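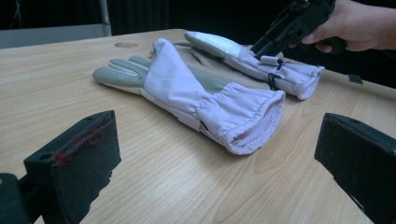 Ticket summary

Product: Resance hand-held gripper kit, two-unit evaluation set
Customer: De Haan
Raised by: Ibsa Worku
Handled by: Thijs Smits, Product Support
Opened: Feb 20, 2021
Priority: Normal
Status: Closed, with one item passed to Product Development

Problem as reported

The customer is reviewing the kit for a trial in which household gloves are picked up by the cuff, turned and laid down in pairs. The grippers perform as expected on the finger end of the glove. On the fabric gauntlet, the customer reports that the cloth slides out between the pads during the lift, and that the recorded opening width does not return to zero when the fingers are fully closed. Both units are affected, the second less often.

The customer asks whether the pads supplied are suitable for thin, shiny cloth, and whether the width error can be corrected on site.

Log

Entry 1 - Support
Requested the firmware version, the recording settings and a short trial file from each unit. Asked the customer to confirm that the pads are those delivered with the kit.

Entry 2 - Customer
Pads confirmed as original. Firmware is the version released in July. Trial files uploaded, 80 lifts in total. The cloth was lost in 19 of these, nearly all of them where the grip was taken on the gauntlet away from the gathered cuff.

Entry 3 - Support
Files reviewed. The width reading on the first unit is offset at full closure, so the software records a closed grip before the pads have met. This would account for a weak hold on a single layer of cloth. The customer was asked to carry out the following:
1. Remove any cloth from between the pads and wipe both faces with a dry, lint-free cloth.
2. Close the fingers fully and hold the trigger.
3. Open the Juda calibration page and select Set Zero.
4. Release, open fully, and select Set Maximum.
5. Repeat for the second unit, then restart the recording.

Entry 4 - Customer
Calibration completed on both units. Width now returns to zero. Slipping is reduced but still occurs when only the edge of the cloth is held. The customer also asks how long the pads may be expected to last.

Entry 5 - Support
The standard pads are rated for 2000 closures, or roughly 700 where the material is abrasive. For thin cloth we recommend the Kokura soft pad set, which is supplied separately and fits the same mounting. Until it arrives, the grip should be taken at the elastic of the cuff, where the cloth is gathered. Calibration must be repeated after the pads are changed.

Entry 6 - Customer
Recommendation accepted and one soft pad set per unit requested. Ms Worku notes that the printed guide does not mention calibration after a pad change, and asks that it be added.

Resolution

Width error corrected by calibration. Soft pads sent under the evaluation agreement at no charge. The request to amend the printed guide has been passed to Product Development. The customer may reopen this ticket by replying to the closing message - a new ticket is not required.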